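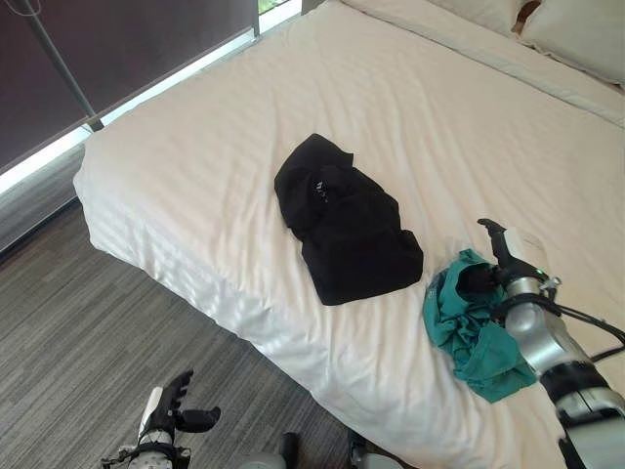
What Does It Cost to Get a Robot to Pick Up Your Shirt?

Gamance Kids, 2018-04-02

Let's say there are clothes on your bed. A black one in the middle, a teal one all crumpled up next to it. You could pick them up in the time it takes to yawn. A robot can have a go at it too, with a big metal arm and black fingers pushing down into the cloth, and I think it's one of the most fun things in the world to watch. (My family disagrees. They'd like me to stop talking about laundry.)

But today I want to talk about the part that comes before any of that, when somebody has to sit down with a pencil and work out what to buy. That's my job! I plan equipment. I make the list, I add it up, I gulp, and then I make the list again.

Start with the job

When people first think about getting a robot, they usually start with the robot. They've seen one in a video and they want that one, please, in silver. I always ask them to put the video away and tell me about the job.

So tell me. What does it need to pick up? Clothes are soft and floppy, and they never lie the same way twice. A box has corners and stays box-shaped when you squeeze it. A T-shirt turns into a different shape every time you touch it, so the hand you'd pick for boxes may be a terrible hand for T-shirts.

Then, where are the things? On a bed, you need arms that can reach the middle of it. Try this at home: stand beside your bed, keep your feet still, and touch the far side. Could you do it? If you had to lean, a robot might have to lean as well, and some robots can't. The ones that can usually cost more.

And where do the things have to go? If the clothes only move from one side of the bed to the other, that's a small job. If they have to end up in another part of the home, the robot needs a way to get there, and wheels go on the list.

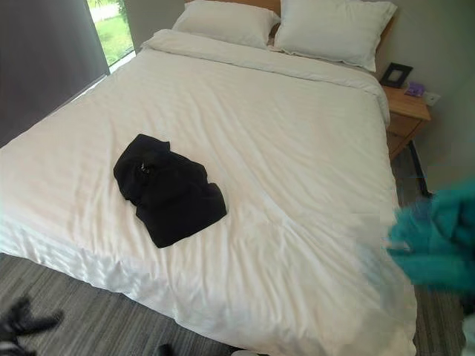 Ximeng Qin

My pretend shopping list

I made up a robot for us to practice on. Let's call it the Girnonel. We aren't going to buy it, we're going to rent it for a month, the way you might borrow a library book except that the library sends you a bill.

Renting the Girnonel: 818 dollars
Bringing it to us and taking it home again: 300 dollars
Soft finger pads for picking up cloth: 80 dollars

Add those up and you get 1,198 dollars. Go ahead and check me, I like being checked.

Now look at the list again. Somebody who only read the first line would bring 818 dollars and be in trouble when the truck arrived! The price of the machine is just the piece that gets printed in big letters. Getting it to your door costs money, and so do the bits that wear out. Finger pads rub against things all day, a little like the soles of your sneakers, and sooner or later you need new ones.

I keep a second list too, for things that don't have a price but still have to be planned. Mine looks like this.

Who will learn to run it?
Where does it plug in?
Will it fit through the door?
What happens if it stops in the middle of the job?

I once forgot the door question. The machine was lovely and the door was very narrow, and I spent an afternoon on the phone with my ears turning red. I measure every door now — even doors we aren't going to use.

The room goes on the list

A robot has to share the place with furniture. Think about a bedroom with a nightstand next to the bed and a picture frame standing on it. You'd swing your elbow around that without thinking. A robot arm has an elbow too, and a planner has to leave space for it. Moving a nightstand is free, and buying a new picture frame isn't, so you can guess which one I'd choose.

Light matters as well. Many robots look around with cameras, and bright sun coming in at a window can make cloth harder for a camera to see clearly, especially if it's white cloth on a white bed. Sometimes the answer is a fancier camera. Sometimes the answer is closing the curtain! I always try the curtain first.

Floors are on my list, and cables too. I walk the whole floor looking for anything a wheel could catch on, and I look a bit silly doing it, all hunched over with my notebook.

And then there are the cheap helpers. A plain plastic basket with open sides costs very little. Stand it up on a small wooden stool and the robot doesn't need to reach all the way down to the carpet. I love a stool. You could spend a fortune on an arm that reaches lower, or you could lift the basket up. A black sweatshirt with big turquoise letters on it can go in the same place as a teal shirt, as far as I'm concerned, but your robot has to be taught where you want each one, and teaching takes time. Put the time in your plan!

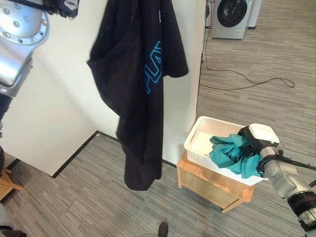
Wouldn't it be cheaper to do the laundry yourself, a reader in Grolico wants to know, and why would anyone pay that much for something a kid can do before breakfast?

Great question, and for one bed in one home, yes, it would be much cheaper. I'd say do it yourself and spend the money on something else. But some people can't bend down or lift a basket easily, and a robot that helped with that might be worth a lot to them. Other people are trying to find out how robots can learn to handle cloth at all, so for them the learning is the thing they're paying for. The same 1,198 dollars can be a silly price for one person and a fair one for another. That's why I ask about the job first, every single time.

Your turn

Pick one chore you do at home. Feeding the cat is a good one, so is setting the table. Write down what has to be picked up, where it starts and where it ends. Then make your two lists, the one with prices (you can make the prices up) and the one with questions. When you've finished, see if there's anything you could move, lift or close that would make the job easier without spending a penny.

I'll do one on the batteries in August. Send me your lists before then, and please measure your doors.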